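2021-07-07
Notebook, Brarkwood sim bench
Open day, notes from the coffee demo

Doors opened at ten. We had the coffee task running in Simus on the big screen, with the Skaltomus controller on the workstation behind it. 70 people signed the sheet by the end. Most of them stopped at our bench at least once because it's the first thing you meet coming in from the hall.

Setup was the same as last week: white table, single-serve machine left of center, mug already on the drip tray, lid open, pod in hand at the start of the last stage. I left the other arm parked beside the machine. The two-handed version, where it holds the body steady while the pod goes in, still isn't ready to show to anyone.

Ran the pod stage on a loop with a random offset on the machine position. 40 runs before lunch, 31 clean. The nine bad ones were mostly the same fault as in February: the gripper comes in tilted, the pod touches the rim and the wrist keeps pushing. Two were drops. I wrote the seeds on the back page so we can replay them. 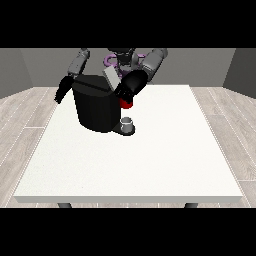 After lunch I lowered the approach speed for the last stretch and the rim contacts went down, but a run then takes long enough that visitors walk off before the end. Put it back to normal speed for the 2:00 group and the school group after them. For the next open day we should cut the reach and start with the pod near the machine.

Questions that came up more than once:

Does it know what coffee is? Said no, it has joint positions and camera views and has been trained on recorded demonstrations.

How many demonstrations? 3,879 in the full set, 3,000 of those used for the policy we were showing. The rest are held out or still need checking.

Why not do it on the real arms? The Paul rig is down until the new wrist cable comes. Also told them that a failed run in Simus costs a reset and nothing else, and they seemed happy with that.

One visitor asked why the pod is red. It's red so the person at the screen can find it. I don't know if the policy leans on the color. Worth a test — swap it for gray and brown and run the same seeds.

The display froze once at 3:15, same as on Monday's dry run — no, the dry run was the controller dropping out, this was only the viewer. Restarting the viewer was enough and the run behind it had kept going. Log saved under openday_pm.

To do:
Replay the nine bad seeds with contact forces plotted.
Pod color test.
Shorter start pose for demos.
Ask for a second screen. People at the back couldn't see the mug at all.
Return the extension cord to the front desk.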